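Filed under: Bin Picking / Grippers and End Effectors
4 replies | 0 shares

From: Amancay Sosa
To: cell-integration list
Date: 2 February 2025
Subject: Re: Kilell grasp planner, evaluation license

Wenceslao Fuentealba wrote:

> We have a quote from Plirnbridge for the Kilell planner and the
> two-bin starter package. The data sheet gives a planning time but
> says nothing about what happens when parts lie across each other.
> Our parts are long and flat-sided, and they come to us tipped out
> of a tote. Has anyone on the list run it on bars or blocks? I am
> also trying to find out whether the package fixes the bins in any
> way or leaves that to the customer. Fermín thinks the bins are
> included. I read it the other way.

Wenceslao,

We have had the evaluation license since November. Comments below in the order of your questions.

Crossed parts. The planner ranks candidates by exposed length first and by height second. For bars that order is wrong about as often as it is right. A part with one free end and its other end under a neighbor can score above the part on top, and the arm will then pull it out sideways and drag the rest along. There is a parameter, overlap_penalty, which ships at 20. We raised it to 100 and the planner now prefers parts with nothing resting on them. The cost is planning time, since more candidates are checked before one is accepted. Set the timeout to 1000 ms or it will give up on dense piles and return no grasp at all. The fault code for that is 2115, listed in the manual only as "general planning error".

Bins. You read it correctly. The package covers the software, the calibration target and one day of remote support. Bins and fixturing are yours. The planner assumes the walls stay where they were taught, and it uses them as hard collision limits, so a bin that shifts will cost you approaches near the wall before anything else goes wrong. Clamps at the ends of the shared wall are adequate for an evaluation. For production I would bolt them.

Sloped walls are supported, but only if you enter them as a mesh. The built-in bin template is a straight-sided box. With tapered bins it treats some of the space over the slope as free when it is not – Ifigeneia Tsakiris found this in simulation, fortunately. Worn metal floors were less of a problem for us than I expected.

Our test parts are plain rectangular blocks in two colors. The planner does not use color. It helps the person reading the log.

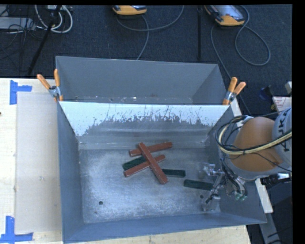 Blocks in the front bin, gripper at the right-hand green one.

A block lying apart from the stack, like that one, is the easy case and says little about the product. If Plirnbridge offers you a demo, ask for a crossed pile and ask them to leave overlap_penalty at the shipped value for the first run.

Hose and cable routing is not modeled unless you add it as an attached body. I would do that before the first run over a bin wall.

I have not tried the Vuvar plug-in. Maximiliano Escobar has the Woldemariam planner on a similar cell and may be willing to post his settings.

Amancay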